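Komness archival box, foolscap size, with the Gethin four-ring insert

I bought two of these in September to rehouse a family archive that came to me in carrier bags: letters, ration papers, school reports and a run of parish magazines, mostly from the 1920s to the 1950s. The papers belonged to Fedir Demchenko's aunt and will go up for sale as one lot, so they needed a decent home that a buyer could keep them in.

The box is a drop-spine case covered in black buckram. It holds 114 sheets of ordinary letter paper in polyester sleeves before the lid starts to lift, which is less than the maker's leaflet suggests. The corners are square and the hinge lies flat on the desk. There was a faint smell of glue for a week, so I left both boxes open in the back room until it went.

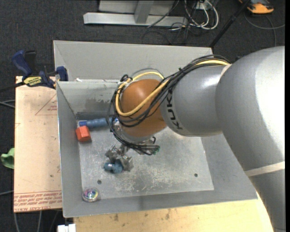
Labels are the weak point. The holder on the spine takes a card so narrow that a surname and a pair of dates fill it, and anything longer has to be turned sideways. Lettering that runs nearly vertically, like the KUKA on the grey arm, can be read well enough when it is four capitals, but a full collection title in small type is another matter. I ended up writing the stock number, 3204, on the spine and putting the full description on a sheet inside the lid.

The Gethin insert is sold separately and I would skip it. The rings close with a slight gap and two sleeves have already caught on it. Nhyira Abubakari, who shares my storeroom, uses plain folders tied with cotton tape in the same box and has had no trouble. I have since gone over to her method for the letters and kept the rings for the photographs only.

Compared with the Jidano case I used before, the Komness is heavier and better covered, though the Jidano has a thumb cut that makes it easier to pull off a full shelf. The Hukar is cheaper than either, but mine bowed after one winter.

Ten months' use would tell me more about the hinge. For now I have ordered another pair, without inserts. Delivery was slow and one arrived with a bumped corner – replaced without argument.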